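Cetlow bench: equipment plan and budget notes

README for the shared planning folder. Last edited 28 Jun 2022.

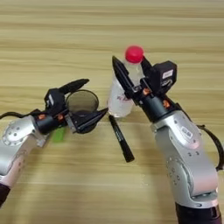

What this folder covers

Purchasing for the two-arm tabletop bench at Cetlow. It holds the parts list, the quotes received so far and the order schedule. Task scripts and recordings are kept in a separate repository and are not described in this file.

Files

parts.csv: one line per item, with supplier, unit price, lead time and status
quotes/: PDF quotes from Dirkov and Tresilent
spares.csv: what we keep on the shelf and the level at which we reorder
schedule.txt: order dates and who signs

Current setup

Two arms work from the same side of a wooden tabletop. Each has a black two-finger gripper. Work at the moment is cup and bottle handling, with one arm holding a clear plastic cup and the other gripping a water bottle by its upper part. Small items such as marker pens share the table.

Any quote for replacement fingers has to cover both thin-walled cups and screw-cap bottles. A finger set that handles only one of these is no use to us, even at a lower price.

Budget lines

Gripper fingers, spare set: 800 per arm, Dirkov quote. Approved.
Wrist camera, spare, with mount: 1439, Tresilent quote. Waiting on approval.
Cables: buy from the general lab account. Do not charge to this budget.
Cups, bottles, pens: petty cash. Keep the receipts.

All prices are in US dollars before tax and shipping. Dirkov charges shipping per order, so put both finger sets on one order.

Lead times

Dirkov gives 2 weeks for fingers. Tresilent gives 7 weeks for the camera and will not hold the price past the end of July. If the camera is not approved by then, ask for a new quote and change the line in parts.csv.

Deferred

Quiroga controller upgrade. The current controllers do the job, and the upgrade would also need new mounting plates. Look at it again with next year's budget.

Second table. There is floor space for it but no power outlet on that wall. Facilities has been asked for a price.

Editing parts.csv

Use whole dollars. Do not delete a line when an item is dropped; set its status to "cancelled" and leave the price in. The status values are quoted, approved, ordered, received and cancelled.

Known gaps

spares.csv has no reorder level for wrist screws.
The Tresilent quote does not say whether the mount includes fasteners. Ask before ordering.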